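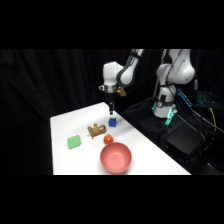

Blue cube on the white table, black curtain behind.

Thread on table covers and small props. Mostly notes to myself, posted because the Nollix list keeps asking what we put on the table.

White cover over the full top. A colored cover looked fine until a prop of the same color went on it. White makes the shadows easy to read, and the shadows tell you where a thing sits.

The far end of the cover curls. Tape holds it for a while. Clips hold longer but they stick up. I have not settled this. 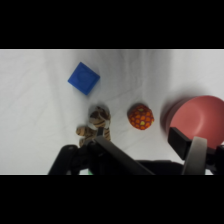
Vedden, August

Close up, the cover shows folds you don't see from across the room. Folds run diagonally through the layout, and a flat-sided block and a ball do not react to them the same way. The ball settles where the fold lets it. The block bridges small ones.

Bumpy ball over smooth. The stuffed tiger is there for the opposite reason: no flat faces, no fixed outline, stripes everywhere. It is also the only prop I have to brush.

Prop log stands at 1,697 lines, 376 of them blue block. It gets used more than anything else in the box. Udeck keeps a similar log and has the same imbalance. 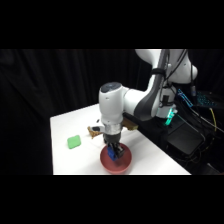
Bowls are harder to choose than blocks. A tall one hides its contents from the side, and a narrow one collects props on the rim. I went with red, shallow, rounded lip. With the lower part of the block inside it, there is still plenty of blue above the rim to see from the side. Placement matters too, and up by the front of the table I would like more margin than it has there.

Nnaji's prop sheet says to iron covers at low heat, 2 passes, then leave flat for 60 minutes. I skip the second pass. Cotton might need it.
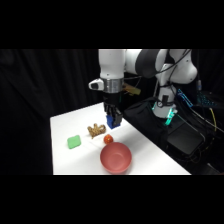

Blue block toward the back of the table.

The back edge is where I lose things. A block that goes over lands on black, against black, and a blue one is not much easier to find than a gray one. Next cover gets a wider overhang on that side.

Still looking for a white cover with enough weight to lie flat on its own. Fabric weights welcome, links less so.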